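4. Setting out the table

This section covers placing the play food and dishes from the Plusham kitchen set on the Dullow table. Read section 3 first if the table has not been leveled.

4.1 Before you start

1. Wipe the tabletop with a damp cloth and let it dry.
2. Check that all fasteners from section 3 are tight. The small open holes in the top are for the Dullow side rail (sold separately) and can be left open.
3. Open the food bag and sort the pieces from the dishes.

Note: Keep the parts card. Item 565 is the plate and item 1510 is the basket with the small holes. You will need these numbers to order replacements.

4.2 Plate and small food

1. Put the round plate on the table, away from the edge.
2. Lay the ketchup bottle across the plate. The soft pieces can be set down in any position.
3. Set the banana beside the plate. Spread the peel flaps so the pale fruit shows.
4. Put the strawberry and the orange slice next to each other, close to the plate.
5. Place the green basket near the small fruit so pieces can be dropped in at clean-up. 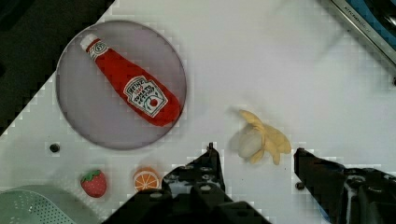 Figure 1. Ketchup bottle on the plate, banana to the right, strawberry and orange slice below.

Caution: Do not press food pieces into the table holes. Small parts can jam and are hard to get out.

4.3 Adding the oven and cup

The toaster oven takes up the most room, so decide where it goes before you spread out the rest of the food.

1. Stand the oven on the right side of the table. Leave the door side clear.
2. Turn the oven so that the long door handle faces the middle of the table.
3. Put the blue cup near one edge of the table with the open end up.
4. Move the plate toward the far edge, with the basket to its left.
5. Spread the strawberries and the orange slice in the open space. They do not need to touch the plate. 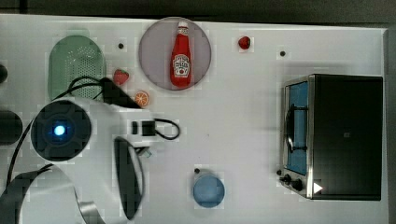 Figure 2. Oven at right, cup at bottom center, plate and green basket at the far side.

Note: If the door handle cannot be reached easily, slide the plate and fruit farther left before moving the oven.

Caution: Soft pieces must not be put in a hot oven or left on top of one. Unplug any working appliance before children use the table.

4.4 Clean-up

1. Collect the small fruit in the basket.
2. Wash the plate and cup by hand in warm water with a little Yen dish soap.
3. Wipe the soft pieces with a cloth. Do not soak them.
4. Store everything in the Ploster bin with the lid closed.

For missing pieces, see the parts list on page 81.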